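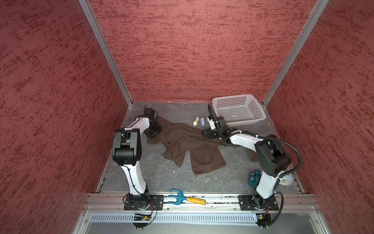
The meeting opened at 7:00 p.m. with one main item, the break-ins at the former Carmont sanatorium on the Puslow road. The police liaison reported 13 trespass calls to the property from June through September, most of them after 11 p.m. Two led to citations. The building has been empty for years and draws people who film it for ghost-hunting channels. Members discussed how the new window boards should look from the road, and most liked a brick red with darker streaks, as on the walls here, over plain plywood. The owner's agent will be asked whether color affects the cost.

**Minutes of the last meeting**

Approved with one correction. The stolen copper was taken from the boiler house, not the laundry.

**Security at Carmont**

- The owner's agent has a quote of $3540 for boarding the ground floor and replacing the chain at the east gate. Work can start in October if the owner signs.
- The second-floor windows on the north side are not in the quote. Several members asked that they be added – the fire escape reaches them.
- The liaison asked residents not to confront anyone on the grounds. Call the non-emergency line and give a vehicle description if it is safe to do so.
- A request for a streetlight at the gate goes to the county. No date was given.

**Online videos**

A video posted in August shows a group inside the chapel and gives the address. It has been reported to the site and is still up. The liaison said the department has a copy. A member asked whether the bones seen in the video are human. The liaison said officers checked that room and found deer bones.

**Halloween tour proposal**

Triantafyllou Tours asked for support for guided evening walks in October, outside the fence only, with a limit of 30 people per walk. Discussion was mixed. Some felt legal tours would cut down on trespassing, others that they would advertise the place. Parking on the Puslow road was the main concern. Vote: 9 in favor, 6 against, on condition that cars park at the Hendlow fairgrounds.

**Petition**

The petition asking the county to set a deadline for demolition or repair has 443 signatures. It will be handed in before the October session.

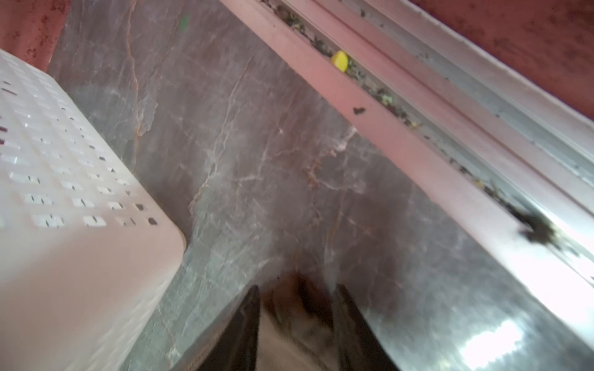 *White plastic basket with slotted sides, next to gray marble.*

**Other business**

The lost dog posters on Mill Street can come down. Reflective house numbers are still available at cost.

Adjourned at 8:25 p.m.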